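Giria Raffle Drum, Large
For shelter fundraisers, school fairs and club evenings

The Giria is a raffle drum for organizations that hold a draw more than once in the year. It has a clear acrylic body, a steel stand and a crank handle on the right side. We developed it at Drollbridge after many requests from animal rescue groups, who told us that the small drums fill up already in the first hour of the adoption day. The large model takes 3000 folded tickets and can still be turned by one person who is sitting.

The stand comes folded. You open the legs, press the two axle caps until you hear the click, and put the drum on top. No tools are necessary. The door has a key lock and two keys are delivered with it, so that the draw can be prepared on Friday and stay closed until the evening of the event.
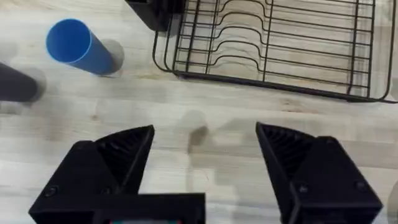
Most of our customers place the drum on a table beside the entrance, and for this reason we changed the feet in the second version. The old feet were of hard rubber and could leave a grey line when somebody pulled the drum sideways. The new ones have a felt disc which can be exchanged. On a light-coloured tabletop with a soft, pale grain, as in the photo, such a line would be noticed very fast, and a hall that rents its furniture will usually ask you to pay for it. Spare felt discs are sold in sets of 14.

Specifications
Capacity: 3000 folded tickets
Body: clear acrylic
Stand: folding, powder-coated steel
Handle: right side, can be moved to the left
Lock: key lock, 2 keys included
Feet: felt, exchangeable
Warranty: 3 years on the stand and axle
Assembly: without tools

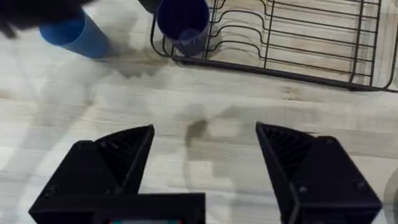 Can we put our own sign on the drum?
The front panel of the stand has a slot for a printed card, and you can slide your sign in from the top. We do not recommend stickers on the acrylic, as the glue becomes difficult to remove after some weeks in a warm storage room. Blank cards can be ordered together with the drum.

Cleaning and storage
Wash the body with lukewarm water and a drop of dish soap, then dry it with a soft cloth. Please do not use window cleaner with alcohol or ammonia. It makes the acrylic cloudy, and this damage is not covered by the warranty. Paper dust collects mostly around the hinge of the door and a dry paintbrush takes it out well. 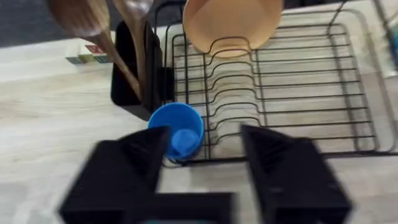

When the drum is dry, leave the door open for one night before you put it back in the carton. Store it with the handle removed – it fits in the inner pocket of the carton lid. The axle needs one drop of sewing machine oil before the season, not more, because the surplus oil will go on the tickets.

What customers write
"We used it for the June draw of our cat rescue. The children wanted to turn it all the afternoon and the handle is still firm. I would like a slightly longer key cord." Begoña Cabello

"Good drum, heavy carton. For our dog walk raffle we carried it with two people from the parking lot." Ayman Hamdan

Delivery and returns
Drums are sent from our warehouse in Sturport. You may return an unused drum within 14 days, in the original carton. For an order from a registered charity, please add your charity number in the comment field, so that Noreen Mengal in our sales office can apply the lower price before the invoice is made. Rental for a single weekend is also possible; write to Jaime Brandão with your dates and the postal code of the venue. 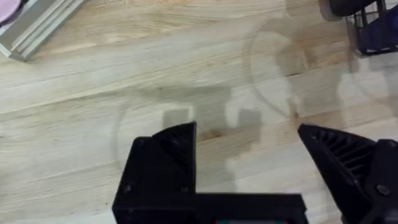

Pale wood surface with a small darker patch in the grain.

Also in this series: Giria Raffle Drum, Small; Hinds ticket rolls, numbered; blank sign cards; felt discs.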